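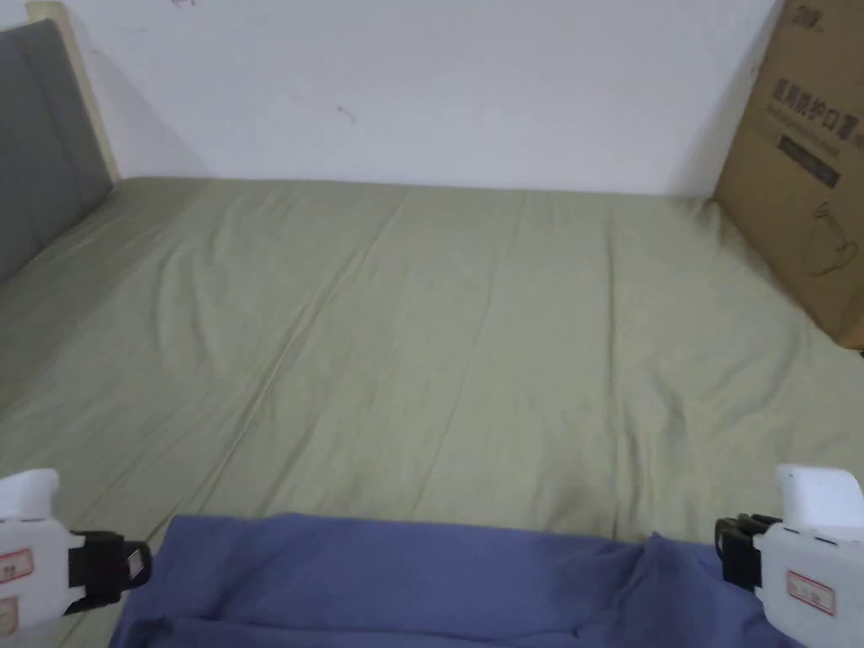 dunmore_k: The head view should carry most of the weight for cloth, and I still don't see why Asar needs wrist cameras at all. From above you get the whole outline of the garment.

Sota Hirano: You get the outline until the hands come in. In our ablation we trained one policy on head video only and one on head plus both grippers, same 90 demos of laying out and folding on a bed. Head only finished 9 of 40 folds. With the gripper views it was 15. Not great either way, but the gap is there.

dunmore_k: 15 of 40 is a small gap for three times the video. How many seeds?

Sota Hirano: One. That's fair.

pellet_grill: Did you crop the gripper views? We ran the Okabe code on fisheye and the background took up a lot of the picture.

Sota Hirano: No crop, full circle. The wall and the headboard seem to help it keep its bearings when the cloth fills the middle. I have no number for that.
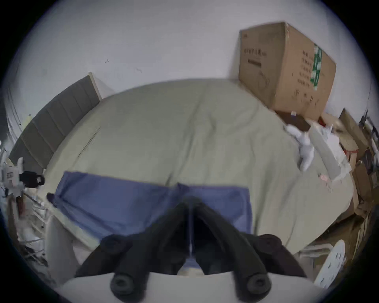

Gripper view, full circle, no crop.

dunmore_k: Look at how much clutter is in there. I would bet the policy is learning the room. Move to another bed and see if you still get 15.

wes_tolland: Agree with the worry, not with dropping the cameras. At Stinddale we had the same thing and more rooms fixed it – around 40 demos in each new one.

Sota Hirano: A second room is planned for September. I'd rather settle the labels first. Right now a grasp starts when the jaws reach the edge of the fabric, and annotators disagree on which moment that is.

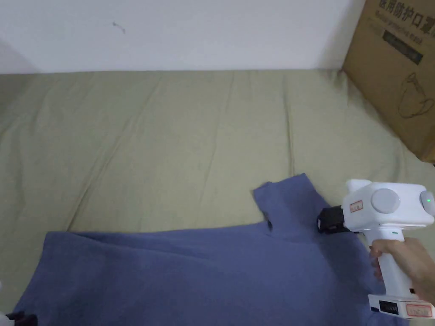 Re: When does a grasp start?

wes_tolland: Use jaw width. Wadura does it that way and there is nothing to argue about.

pellet_grill: Jaw width is late on thin fabric. I'd keep the hand labels and report the spread.

Sota Hirano: I'll run both and post the table.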